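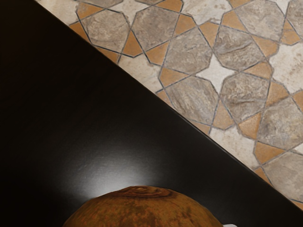 Figure 1. Glossy black tabletop beside a patterned tile floor. Computer rendering.

Lastton College
Department of Design History
Materials and Finishes in the Domestic Interior
Handout 11: Black Finishes on Furniture

Issued December 9, 2019. Students should read this handout together with the notes on clear varnishes (Handout 9) and the glossary of surface terms distributed in November. Samples mentioned in the text are held in the Kosard Study Collection and may be examined by appointment.

1. Scope

This lecture covers the principal methods by which furniture has been given a black surface, from imported Asian lacquer to the sprayed coatings of the twentieth century. Solid ebony and other dark woods are treated only where they bear on the history of imitation. Painted metal is discussed in Section 5. Upholstery, leather coverings, and black stone are outside the scope of the course.

The words "lacquer," "japan," "varnish," and "enamel" have been used loosely in the trade for several centuries. A piece described as "lacquered" in a sale catalog may carry any of four or five quite different coatings. Students are expected to use the terms in the senses given below and to place trade terms in quotation marks when the composition of a finish is not known.

2. Asian lacquer

True lacquer is made from the sap of a small group of trees native to East and Southeast Asia. The sap is collected through cuts in the bark, strained, and stirred to drive off part of its water. It is applied in thin coats over a prepared base, usually wood, sometimes with cloth laid between the wood and the first ground layers.

The coating does not dry in the ordinary sense. It hardens through a chemical reaction that requires moisture in the air, and workshops therefore place coated objects in a damp cabinet between applications. Each coat is rubbed down before the next is laid. High-grade work may carry dozens of coats, and the time needed for a single piece may run to many months.

Black was commonly obtained by adding fine carbon, such as lampblack, or by adding iron compounds, which react with the sap and darken it throughout. The second method gives a black of great depth. Under magnification, a cross section of an iron-darkened layer will generally show few or no separate particles, while a carbon-darkened layer may show them clearly.

Hardened lacquer resists water, alcohol, and many acids. Its chief weakness is light. Long exposure breaks down the upper surface, which loses its gloss, turns brownish, and becomes sensitive to moisture. Much of the lacquer now seen in Western houses has passed through this stage and has been coated with later varnish, often more than once.

3. Import and imitation in Europe

Lacquered cabinets, screens, and chests reached Europe in growing numbers during the seventeenth century. They were expensive, supplies were irregular, and the sap itself could not be shipped in usable condition over so long a voyage. European workshops responded by building up layers of other resins to produce a similar effect. The practice became known in English as japanning.

The household inventory of Plasach, taken in 1655 and issued to the class in transcription, lists "one black cabinet, shining, with figures" in the great chamber. The entry illustrates a common difficulty. The clerk recorded color, gloss, and decoration and gave no indication of material or origin. The cabinet could have been an import, a European imitation, or a veneered piece with a polished surface. The value placed on it, well above that of the bed in the same room, makes an import more likely, but the point cannot be settled from the document alone.

Early japanning on wood generally relied on one of two resins. Seedlac and shellac, both obtained from the secretions of an insect, were dissolved in alcohol and brushed on in many coats over a black ground of lampblack bound in size or varnish. The ground supplied the color, and the clear or slightly colored coats above supplied depth and shine. Raised decoration was built up with gum, whiting, or sawdust and then gilded.

Shellac-based japanning can usually be told from Asian lacquer by the following signs:

It softens or clouds on contact with alcohol.
It may turn white where a wet or hot object has been left standing.
It tends to form a fine network of cracks with age.
It is often thinner on the inside of doors and drawers, where fewer coats were given.

None of these signs is conclusive when taken alone. Solvent tests are never to be carried out on study collection objects by students.

4. Stains and ebonized wood

A separate tradition sought to turn the wood itself black. The intention was to imitate ebony, and the grain was meant to remain faintly visible. Close-grained woods such as pear, holly, sycamore, and cherry were preferred, as they took an even color and did not show the open pores of oak or ash.

The usual method was to brush the wood with an extract of logwood or oak galls and to follow it with a solution of iron, commonly made by leaving scrap iron or nails in vinegar. The tannins in the extract and the iron combined in the wood to form a blue-black compound. Several treatments were needed. The surface was then oiled, waxed, or polished with shellac.

Ebonized work of this kind enjoyed a strong revival in the second half of the nineteenth century. The Kosard trade catalog of 1855, of which a facsimile is available in the Onyeka Reading Room, offers chairs and small tables "in black, dull or bright," with the bright finish priced 40 percent higher. The difference presumably reflects the labor of polishing, which was done by hand with a cloth pad and could occupy a worker for several days on a single tabletop.

Students should note that iron stains can weaken wood fibers over time. Ebonized edges and turned parts often show losses that expose a paler wood beneath, and this is a useful diagnostic feature. A break in a piece of solid ebony will be dark all the way through.

5. Stoved japanning on metal and papier-mâché

From the late seventeenth century onward, workshops applied asphalt-based varnishes to thin sheet iron, tinned iron, and later to papier-mâché. The varnish contained natural asphalt, linseed oil, and turpentine, and it was hardened by heating in a stove at a controlled temperature. Metal could be heated more strongly than paper, and the resulting coat was correspondingly tougher.

The process was well suited to trays, boxes, coal containers, and small tables. Asphalt provided the color without added pigment, although lampblack was sometimes included. In a very thin layer the material is a warm brown, and worn edges on stoved wares frequently show this tint.

Large papier-mâché tabletops were made by pasting sheets of paper over a mold or by pressing boards of paper pulp. After stoving, the surface was rubbed with pumice and rottenstone, and the final polish was given with the bare palm. Mother-of-pearl inlay was common by the middle of the nineteenth century.

6. Modern coatings

Cellulose lacquers came into general use during the 1920s. They were sprayed, dried within minutes through loss of solvent, and could be rubbed to a high gloss. Furniture makers and piano builders adopted them quickly. Later decades brought polyester and polyurethane coatings, which are thicker, harder, and cured by chemical reaction. The finish now sold as "piano black" is most often one of these.

Modern gloss coatings differ from older finishes in their evenness. A hand-rubbed surface will usually show slight ripples when a lamp is reflected in it at a low angle. A sprayed and machine-buffed surface gives a cleaner reflection, though a pebbled texture known as orange peel may be found where the coating was not fully leveled.

7. Gloss and the appearance of black

A black surface returns very little light from within. Most of what reaches the eye from a glossy black surface has been reflected at its uppermost layer, and its appearance depends heavily on the position of lamps and windows. Small faults such as scratches, dust, and finger marks are more noticeable on black than on any other color.

The broader a reflected highlight appears in relation to the light source, the rougher the surface at a fine scale. A perfectly smooth surface gives a sharp image of the lamp; a satin surface spreads the same light into a wide patch with soft edges. When recording an object, students should state the type and direction of the lighting before describing the degree of gloss.

8. Care

Dust should be removed with a soft, dry brush. Commercial polishes containing silicone are not to be used on historic finishes, as they are difficult to remove and interfere with later treatment. Light levels for Asian lacquer should be kept low, and sudden changes in humidity should be avoided for all finishes on wood.

Assigned work

Each student will submit a paper of 3000 words on one black-finished object in the Kosard Study Collection. The paper must include a condition report, a reasoned identification of the finish, and a discussion of at least one documentary source. Identifications may be provisional, provided the evidence on each side is set out. Papers are to be left at the department office or sent through the course site.

Terms for review

Asphaltum
Ebonizing
Ground
Orange peel
Rottenstone
Seedlac
Size
Stoving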